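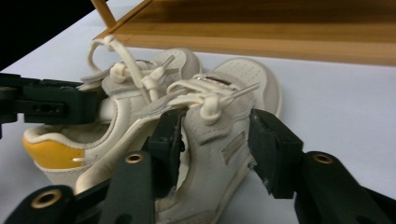 Ab welchem Alter sollten Kinder ihre Schnürsenkel selbst binden können?

Die meisten lernen es zwischen fünf und sieben Jahren, manche erst in der zweiten Klasse.

Raili Koivisto
Themenstarterin
Ich frage, weil unser Sohn im Sommer sechs geworden ist und in die Schule kommt. Im Elternbrief steht, die Kinder sollen sich zum Sport allein umziehen. Mit Klett kein Problem, mit Schleife geht nichts. Kauft ihr weiter Klett oder übt ihr?

arnulfo_n
Üben, aber nicht morgens vor der Tür. Wir haben abends am Küchentisch geübt, Schuh vor dem Kind, Spitze nach vorn. Zwei Hasenohren, über Kreuz, durch. Nach drei Wochen saß es.

Tollside
Hasenohren würde ich gar nicht erst anfangen. Das müssen sie später wieder umlernen. Gleich die normale Schleife zeigen — eine Schlaufe, einmal herum, durchziehen.

arnulfo_n
Warum umlernen? Ich binde mit Mitte vierzig noch so. Hält.

Hernán Cusi
Moderator
Bitte keine Grundsatzdebatte, dazu gibt es schon einen Thread mit 772 Antworten. Bei Linkshändern gegenüber sitzen, bei gleicher Hand daneben. Das macht mehr aus als die Methode. Und flache Baumwollsenkel nehmen, die runden glatten gehen dauernd wieder auf.

Amparo P.
Bei uns hat die Erzieherin gesagt, wir sollen warten. Hat dann mit sieben an einem Nachmittag geklappt. In der Klasse waren sowieso fast 30 Kinder, die Hälfte mit Klett. Gestört hat das keinen.

Tollside
Die Sportlehrerin bindet dann 15 Schleifen, während die anderen warten. Die stört das schon.
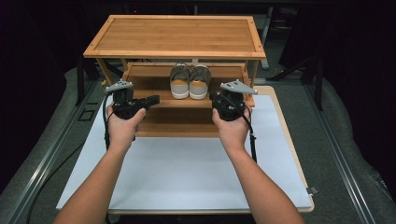
Tolbridge, im Juli

Hallo zusammen, ich schreibe aus dem Urlaub, daher kurz. Unsere Tochter ist fünf und trägt seit dem Frühjahr Schlupfschuhe aus Stoff. Für die Kita gut, für längere Wege nicht, da rutscht die Ferse. Seit sie beim Wandern Schnürschuhe hat, will sie es von selbst lernen. Ich würde also beides im Haus haben und nicht drängeln.
Jhonatan

Raili Koivisto
Danke. Wir nehmen jetzt Klett für den Sportbeutel und üben abends mit den anderen. Zwei verschiedenfarbige Senkel zum Üben, hat das jemand probiert?

arnulfo_n
Ja, einen roten und einen blauen in der Mitte verknotet. Das hilft beim Erklären, du kannst dann »rot über blau« sagen.

Hernán Cusi
Moderator
Knoten aber unter die unterste Öse legen, sonst drückt er. Im Laden reichen 90 cm für Kindergrößen bis 30 meistens aus, kürzer würde ich zum Üben nicht kaufen.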